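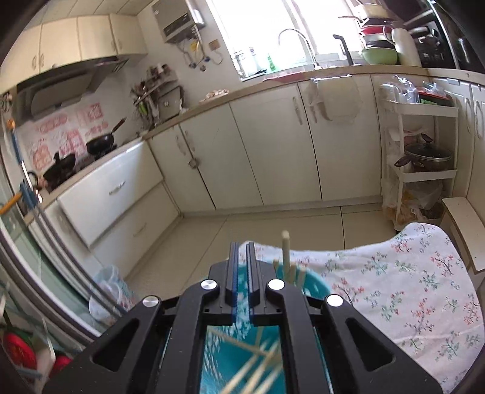
By Vlasta Spahić
Posted 4/16/22 in Kitchen Care

How to Oil Wooden Chopsticks and Spoons

If your chopsticks have gone pale and a little fuzzy at the tips, please don't throw them out just yet! Plain, unlacquered wood dries out with all that washing, and a bit of oil every couple of months brings it back nicely. I did my first batch one snowy February when we couldn't get the car out, and I've kept it up ever since (my mother-in-law now brings hers over in a bread bag).

What you'll need: food-grade mineral oil, a sheet of very fine sandpaper, two clean cotton rags, and an old baking tray. I use 400 grit, but anything close to that will do. Skip olive oil and other cooking oils – they go sticky and start to smell after a while. Lacquered or painted chopsticks don't need any of this, so leave those in the drawer.

Start by washing everything in warm, soapy water and rinsing well. Dry each piece with a towel, then stand them up in something with holes in it, so the air can get around them. Leave them overnight. I know it's tempting to hurry this part along in the oven, and I have tried it, and I ended up with two spoons split right up the handle.

Next day, look them over. Anything cracked or with dark, soft spots should go in the trash. Sand the fuzzy ones lightly, always in the direction of the grain, turning the stick as you go. Wipe off the dust with a barely damp rag and give them another hour to dry.

Now pour a little oil on your second rag and rub it along each piece from the thick end to the tip. The color will deepen as you go, which I find very satisfying. Lay them on the tray without touching one another and let them sit for at least four hours. If a piece looks dull and thirsty afterward, give it a second coat.

Last of all, buff off whatever oil is still sitting on the surface. They should feel smooth, never greasy. Spread the oily rags flat to dry before you wash them, and keep your chopsticks out of the dishwasher from now on if you can possibly stand it.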